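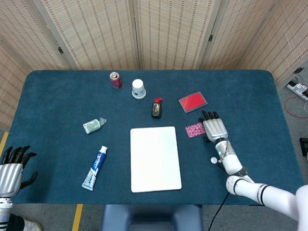 Rarkitz Tabletop Teleop Set

README, version 2. Last edited Sunday, October 17, 2021.

What you are downloading

251 recorded episodes of a two-armed robot being driven by a person through small jobs on a felt-covered table. Pick up, move, put down, turn the right way up, hand from left to right. If you were hoping for cooking or laundry folding, the Dreradano people do a lovely line in that and have far more storage than we have.

We started with 302 episodes. The missing ones are in the folder called rejected, with a one-line note each. Several of the notes say "operator sneezed". They are accurate.

How the recordings were made

The operator wears a tracked glove on each hand and a headset showing the view from the robot's head camera. Arm motion follows the wrists, finger motion follows the fingers, and there is a short delay between the two ends that everybody swears they have got used to. Watch any first attempt at the soda can and judge for yourself.

No episode is scripted beyond a single line of instruction, such as "stand the cup up" or "put the card on the white board". Operators chose their own grasp and their own route. Some of them have a style. One style is best described as parking a lorry.

New operators did a practice session before anything was kept. Practice sessions are not included, out of kindness.

Objects

Ordinary things of different shapes and stiffness: a soda can, a paper cup, a small glass bottle, a squeeze bottle, a tube of toothpaste, a stamp pad, a patterned card, a flat white board. The full list with weights is in objects.csv. The card is the hard one. It lies flat on felt and robot fingertips are not fingernails. Most successful attempts slide it to the table edge first, a trick we did not teach and would now like credit for.

The toothpaste changes shape over the course of the set. Treat its listed dimensions as a historical record.

Files

episodes/ holds one folder per episode, with head video, joint positions, glove readings and the instruction.
rejected/ is laid out the same way, plus the note.
splits/ has the train and test lists. Please use ours. The Hordiienko split going about on the forum puts the same operator on both sides and makes everything look marvellous.

Joint positions and glove readings are logged at 100 samples a second. No episode runs past 3000 samples, the point at which the recorder stops whether or not you have finished. Nine episodes end that way and are marked timeout.

Known problems

Left thumb readings drift in everything recorded in January. A corrected column is supplied next to the raw one.
Success labels were given by the operator, who was not always a harsh judge.
The headset gives poor depth close to the table, so there is a good deal of hovering. Models trained on this set also hover. We have seen it described in a paper as caution.

Licence and contact

Free for research and teaching. For anything you intend to sell, write to Gernance, who look after the paperwork and answer more promptly than we do. Bug reports go in the issue tracker, with the episode number, please.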